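Wastthorpe textile bank program reports on first sorting period

15 May 2020

The town of Wastthorpe has published results from its winter clothing collection, which ran through the end of March at 13 drop-off points. More than 350 bags of coats, jackets and fleece items were taken to the sorting depot on Statham Road.

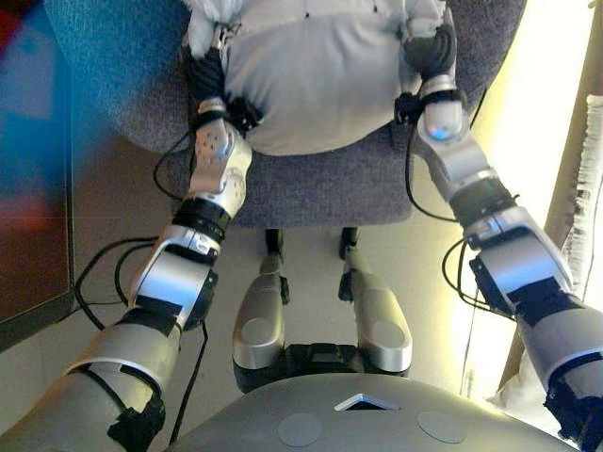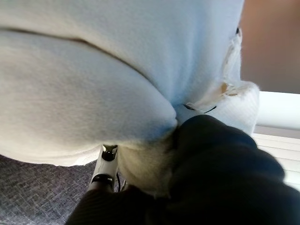 Local News / Waste and Recycling

According to the report, prepared by recycling officer Sobia Hayat, 63 percent of the material by weight was suitable for resale or direct reuse. The remainder was graded for fiber recovery or disposal. Padded garments were the most difficult category to process. The outer shell, lining and filling are often different fibers, and zippers and snaps have to be removed by hand before shredding.

Fleece was graded separately. Items with surface pilling were accepted for reuse. Items with open seams, fraying or set stains were sent to Holtar, the contractor that converts polyester textiles into insulation felt. Holtar accepts loads with a moisture content of up to 8 percent, and two loads were returned to the depot for drying.

Callum Kershaw, who manages the depot, said moisture was the main cause of lost material. "A sealed bag left beside a full container takes in water within a day," he said. "One damp coat can downgrade the whole bag."

The report recommends deeper lids on the containers and a second weekly pickup at the Atallah Street site, where overflow was recorded most often. Residents are asked to wash and fully dry clothing, close all zippers, and tie bags at the neck. Pillows, comforters and carpet pieces are not accepted.

The town council will consider funding for the new lids at its next budget session. Drop-off points remain open under the existing schedule.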